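Home » Shop » Club kits » Ollow Pen Plotter Kit

Ollow Pen Plotter Kit (club edition)
By Flotent

Price: $460 per kit
Ships: flat, in one box
Age: middle school and up, with an adult who doesn't mind a bit of mess
Last updated 31/08/2022

Hi! I'm Adanech Woldegiorgis, I run the after-school robotics club that the Ollow came out of, and I also answer the emails for this page, so if something below makes no sense you can blame me directly.

The Ollow is a two-arm drawing robot. It sits on a desk, holds an ordinary pen, and draws what your students tell it to draw. We built the first one in April for the Cindwood student challenge, where every team had to make a machine that could sign its own name. Ours signed it upside down in the first round (we had the arms swapped) and then beautifully in the second, and after that so many other clubs asked us for the plans that Pylyp Vasylenko and I sat down and turned it into a proper kit — Pylyp does all the electronics and I do everything that can be explained with a marker and a whiteboard.

What's in the box

Two arms, pre-drilled
Base plate and four rubber feet
Two shoulder servos and one small lift servo
Controller board with the Belay software already loaded
Power supply and USB cable
Spring pen clamp with three sizes of insert
All screws, plus spares, in labeled bags
Printed build book

What you'll need to find yourself: a small Phillips screwdriver, a laptop, paper, masking tape, and pens. Lots of pens. My students go through them like potato chips.

How long does it take?

My group needed four club sessions to get from the sealed box to a first drawing, and that was with plenty of talking. If you have one keen kid and a quiet afternoon you could do it much faster. I'd still stretch it out. The session where they move the arms by hand and work out the angles on paper is my favorite of the whole year, and it's the one that gets skipped when people are in a hurry.

About the Belay software

Belay runs in a browser window and has a block mode and a text mode. Beginners drag blocks around (pen up, pen down, go to, repeat) and the older ones can flip over to text whenever they feel like it. You can switch back and forth, but anything fancy you typed in text mode won't come back as blocks, so save a copy first! I have learned this more than once.

Our longest drawing so far is a map of the school grounds made of 1,586 separate moves. The kids split it up between them, 951 for the buildings and the rest for the trees and paths, and then argued about the parking lot. The robot drew it in one go, and it's taped to the club room door.

Choosing a pen

I get more email on this than on anything else, so I'll go into it a bit. The clamp will take most slim pens, but you can also run the Ollow with a bare refill and the narrowest insert. That's lighter for the lift servo and the lines come out cleaner on tight curves. I like to have the students try both and compare. The first job is getting a pen apart, and I give every student a cheap one and let them work it out before we go anywhere near the robot.

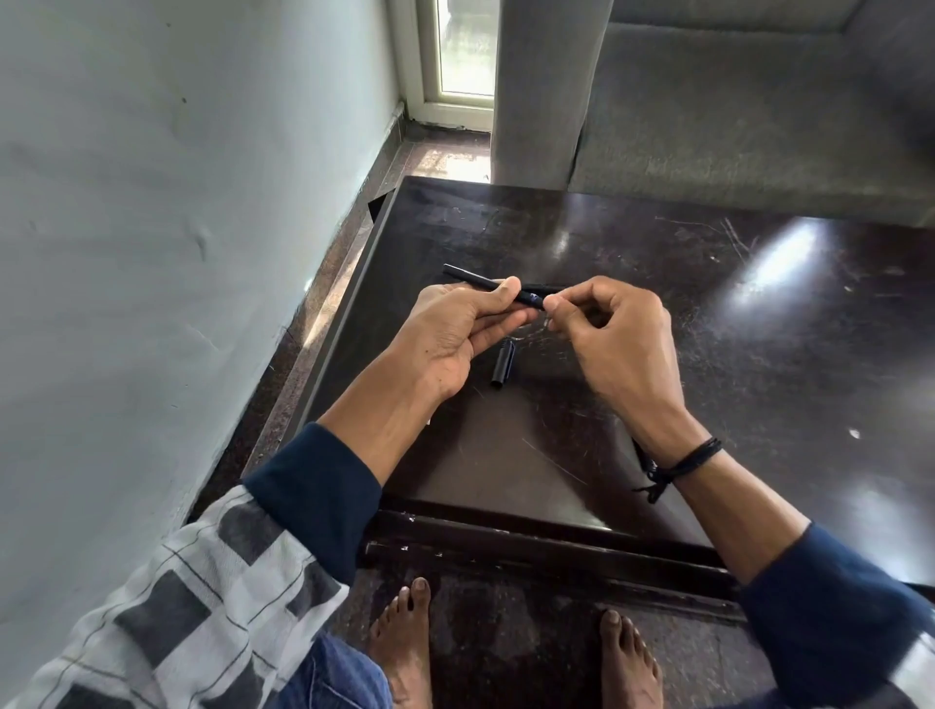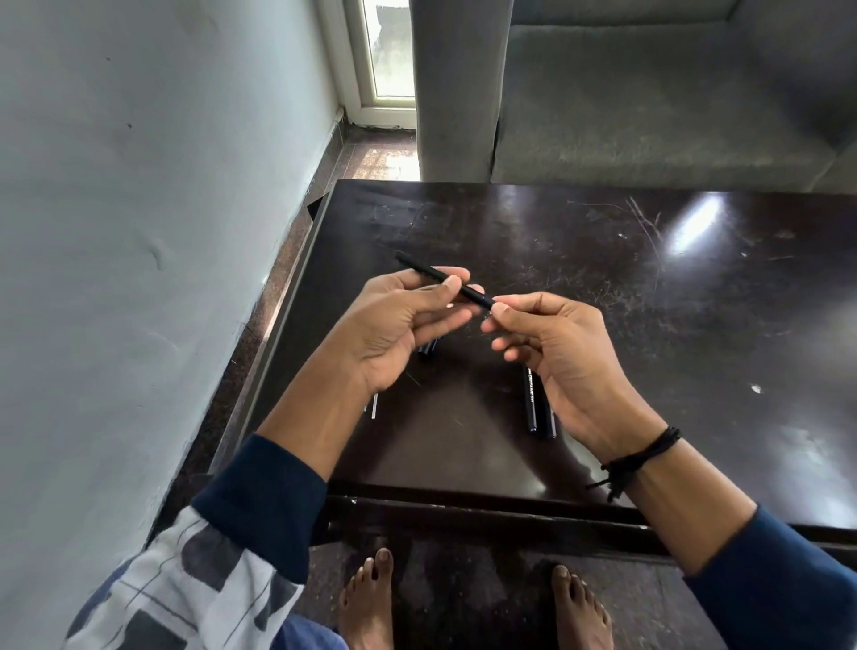 Keep hold of the parts when you do this. A short piece of barrel makes a decent sleeve if your refill is a hair too thin for the insert, and Pylyp has a jar of end plugs that he uses for everything. If the refill wobbles in the clamp, wrap one turn of masking tape around the top and try again. Two turns is too many and it will sit crooked.

Gel refills look great but they blob if the arm pauses, so put your pen up block before any wait block. Plain ballpoint is the most forgiving. Felt tips are fine in the wide insert, just don't push them down hard or the arm drags and your circles turn into eggs.

Spare parts

Extra clamp inserts, servo horns and screw bags are on the spares page. We don't sell pens. If you strip a servo, write to me and tell me what happened — I won't be cross, I've stripped plenty — and we'll work out which one you need.

Ordering for a club or class

One kit works well for three or four students. For bigger groups I'd get 2 and set them up at opposite ends of the room, which also means you can race them. Schools can pay by purchase order, just put the club name in the notes box when you check out so I know who to write to.

Returns: unopened kits any time in the same school year. Opened kits, send me a message first and we'll sort it out.

Related: Ollow spare inserts | Belay lesson sheets | Build book (download)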